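Drurnix Data Collection - Frequently Asked Questions

Last updated 9th March

What is Drurnix?

Drurnix is a project that records people operating a pair of robot arms through everyday table chores. The recordings are used to train a control model called Drivel. All of the recording is done at our site in Stostbridge.

What counts as one example?

One example is one full attempt at one task, from the moment the operator presses the pedal to the moment they press it again. It includes the video, the joint positions of both arms and the gripper openings. Most run under 40 seconds. The January release has 3,915 of them.

Which tasks are covered?

There are 7 in the current set. Moving dishes between the table and a basket is the largest. The others are folding cloths, sorting cutlery, stacking cups, closing jars, wiping and bagging.

Why do the dishes differ so much?

A model trained on one round white plate learns that plate and little else. We mix shapes, rims and colors, and we change where things start on the table before each attempt. Operators get a layout card but are told to place items by eye, so no two starts match exactly.
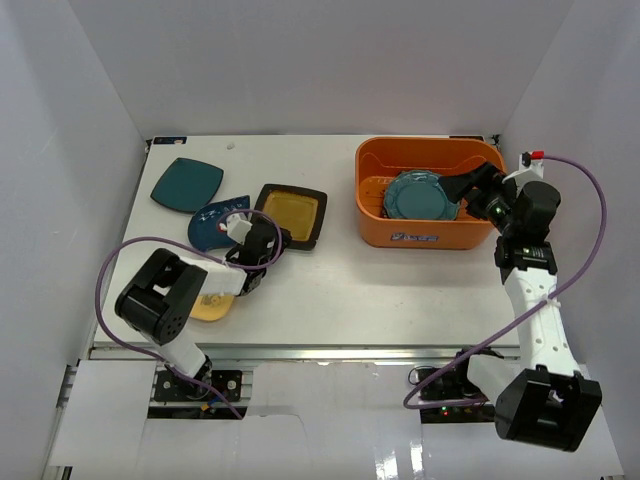

Edges matter more than most people expect. A flat plate gives the gripper very little to hold, and operators find different ways to deal with that. We keep all of them. If one person slides a dish to get a better angle and another tips it up, both go in, and we don't mark either one as the correct method.

Do you keep failed attempts?

Yes. Drops and missed grasps are labeled and stored in a separate folder. Drivel is not trained on them by default, but you can turn them on in the settings. Attempts where the operator recovers from a slip and finishes the job stay in the main set - they are some of the most useful ones we have.

Who checks the labels?

Each example is watched by 3 reviewers. If they disagree on whether the task was finished, it is held back until the next release.

Can I use the data with different arms?

You can, but expect to do some work. Joint positions are specific to our setup. The Chukwu converter, included in the download, turns them into gripper positions and angles that other two-arm systems can read. It does not handle single-arm setups yet.

How do I report a bad example?

Send the example number and a short note through the contact form. Please don't send edited copies of the files.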